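Small packets, one carton
Storage

A mixed snack carton is a poor use of volume unless the contents are sorted first. Film packets are mostly trapped gas, they slide over one another, and their crimped ends hold them apart. Zdislava Ševčík packs the shared boxes for the reading rooms at Irton, and her method begins on the table with everything out of the carton.

She sorts by stiffness. Flat pouches and small square packets go in one group, long narrow packets in a second, and anything with a rigid shell in a third. The spoon-shaped plastic package belongs to the last group. Its handle does not bend, and in a tightly filled box it will press into whatever lies across it. A patterned cloth is no hindrance to sorting, though a smooth one lets the packets spread.
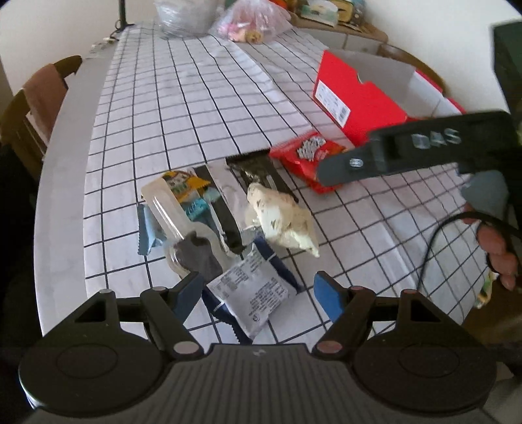 Filling the carton

Long packets go in first, laid along a side wall. Flat pouches follow, leaned against the opposite wall at a shallow angle so that the top seal can be gripped. Larger bags stand at the back with their corners up. The small, crumpled packets are left until the end and dropped into the gaps, where their shape does no harm.

Ševčík allows 8 mm between the highest corner and the rim. At Skemance, where the cartons are stacked, Juraj Hubáček works to 3 mm and accepts a few creased corners. His carton measures 156 mm internally from base to rim, against 147 mm for hers.

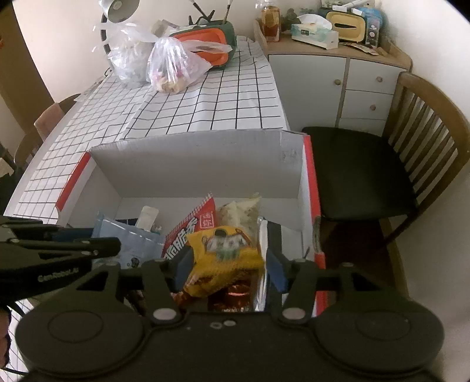

Neither of them presses the contents down. Compression gains very little height, and a seal that has been forced may open later in storage. If the last packet will not sit below the rim, one of the larger bags comes out and the gap is refilled with small packets.

Used cartons are acceptable if the base is sound. Scuffing on the walls is cosmetic. A notch in the top edge matters only when the box will carry weight from above, in which case Hubáček turns the damaged side inwards on the stack. Both boxes are emptied and sorted again in November, when the stock is checked for date and the oldest packets are moved to the top.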